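Planner update: read the small print first

The new release of Kokance landed in March, and several of you have written in to ask whether it is worth moving over. My short answer is that I would wait. The longer answer takes up the rest of this item, and I should say at the start that I have been wrong about planners before and one or two readers enjoy reminding me.

For anyone who skipped the last issue, Kokance is the task planner that sits on top of the arm controller. You type a goal in plain words, it breaks the goal into steps, and a separate perception module called Hou tells it where things are. The arm then gets a list of moves. The old version needed a hand-written file for every object. The new one claims it doesn't, and the release notes say "no object files required" in three different places, which always makes me want to go and look for the object files.

I spent two afternoons at the Garkville lab with Guilan Ren and Arlo Haddad, who have had the release running on their toy kitchen bench. They were generous with their time and didn't mind me asking the same question several ways.

The headline number is the one everyone quotes. Out of 400 trial goals on the bench, the planner is said to have finished 282 with no help. I have no quarrel with the counting. Meifang Jiang went through the logs with me and the sums are right. My quarrel is with the word "help". If the arm stopped and asked for a new camera view, and a person pressed the key to allow it, that was not counted as help. If the planner gave up and was started again from the same step, that was not counted either, provided it was only restarted once. You can defend both choices. I would still like to see the figure without them, and so far I have been told it is "on the list".
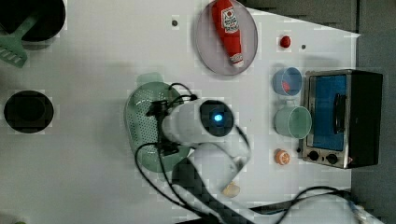 Then there is the matter of what Hou does when the arm gets in its own way. With a camera looking straight down, the arm hides part of the table for much of the time it is working. The old version dealt with this crudely: it backed the arm off, took a fresh look and carried on. It was slow and everybody moaned about it. The new version keeps a memory of where things were and trusts that memory for up to 30 seconds. Runs are quicker, certainly. But the memory has no notion of doubt. An object it saw clearly and an object it half saw behind the gripper go into the same list with the same standing, and the planner treats them alike.

Guilan showed me a log where this had gone wrong. The plan was to lift a cup and put it on a plate. The cup had been nudged early in the run, and the planner went on sending the arm to the old spot until the timer ran out. Every step was marked as done. Hou reported a successful grasp each time, going by the gripper command and never checking how far the fingers had closed. Arlo has since added a check on finger width, which took him a morning, and it catches most of these. It is not in the release. He has sent it in as a patch and is waiting to hear.

I asked Chenxi Tan, who looks after the perception side, whether a confidence score per object was planned. She said yes, and that the score already exists inside Hou but gets dropped before it reaches the planner, as the message format has no field for it. I find that hard to be cheerful about. Adding a field is dull work, and it would do more for people with real benches than anything in the release notes.

Some things are better, and I ought to say so. The step viewer is a proper tool now. You can stop on any step and see what the planner believed at that moment, and I would happily use it with the old planner if someone would split it out. Start-up is much faster. Goals with two or three steps mostly just work. It is once you get past five or so that the plans start to wander, and the longest one I watched had 16 steps, four of which moved the same object back and forth.

Wanting Song, who runs the Adau group's benches, takes a kinder view than mine. Her team moved over in the first week and she says the time saved on object files has already paid for the bother. Her benches do have a side camera as well as the overhead one, so the hidden table problem bites her less. If you have two cameras and short tasks, her advice is probably better than mine.

If you have one camera, keep the old version installed next to the new one and run your own goals through both. Write down every key press. Please send me what you get, including the dull results, and I will put the replies together for the next issue. Arlo's finger width patch is available from him directly if you ask, and it applies cleanly to the current release as long as you haven't touched the gripper settings.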